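How to hem a set of cloth napkins (without losing your temper)

I've been making our napkins for years now, and people keep asking me how I get the corners flat, so I'm finally writing it down.

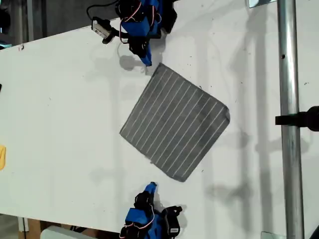

I started with a batch of 12 for my cousin Azadeh Salehi's lunch, when she rang on the Monday and told me paper ones would not do. They were dreadful! Every corner was a fat little lump and two of them were closer to kites than squares. She used them anyway, bless her, and I've got a lot better.

What you need

Cotton or linen, medium weight. Thread to match (or not, I like a contrast). Scissors, pins, an iron, a ruler and a sewing machine. Any machine that does a straight stitch will do. Mine came from the secondhand shop in Nerkville and it sounds like a tractor.

I buy most of my fabric from the remnant bins at Ghorbani, where you can often get a decent length for the price of a sandwich. If you're choosing a stripe or a check, go for a woven one if you can find it. Printed stripes are often a bit off the grain, and then you have to decide whether to cut along the lines or along the threads, and either way something looks wonky.

Wash it first

Please do this. Hot wash, dry it however you normally would, then iron it. I skipped this with some lovely green linen in April and they came out of their first wash as very nice coasters.

Cutting

Snip into the edge of the fabric, find one loose thread and pull it gently. It leaves a thin line across the cloth and you cut along that. It's slow and the thread will snap at least once (pick it up again with a pin), but you get a properly straight edge. After that I measure everything from that first side.

Cut squares 4 cm bigger each way than you want them to end up. That gives you 2 cm on every side, half a centimetre to tuck in and the rest for the hem.

Pressing the folds

Set the iron to suit your fabric. Turn in half a centimetre all the way round, wrong sides together, and press. Then turn in again by one and a half and press that too. Don't sew anything yet, you only want the creases.

The corners

Open out the second fold but leave the first one tucked in. You'll see the creases crossing near each corner, making a little square. Fold the corner in diagonally, so that the new fold runs right through the point where those creases cross, and press it hard. Snip off the tip, leaving a bit of a margin past the diagonal crease. Now fold the two sides back in along their creases and they should meet in a neat slanting line, like the corner of a picture frame.

If they don't quite meet, your diagonal fold is in the wrong place. Open it up and nudge it. My nephew Sepehr learned this in an afternoon with a piece of old pillowcase, and I'd say practise on a scrap as well before you go near the good stuff.

Sewing

Pin each corner, then one pin in the middle of each side. Start halfway along a side, never at a corner, and sew close to the inner fold. At the corners stop with the needle down, lift the foot, turn the cloth, foot down again and carry on. Overlap your first few stitches by a couple of centimetres, then trim the ends.

If your machine chews up the corners, hold on to both thread tails for the first few stitches, or put a bit of tissue paper underneath and tear it away afterwards. A fresh needle helps too. I once sewed 25 napkins with the same blunt one and couldn't understand why they all puckered.

Give them a last press from the back. I iron mine slightly damp and stack them in the dresser while they're still warm, and the blue ones go at the bottom as they're for Christmas.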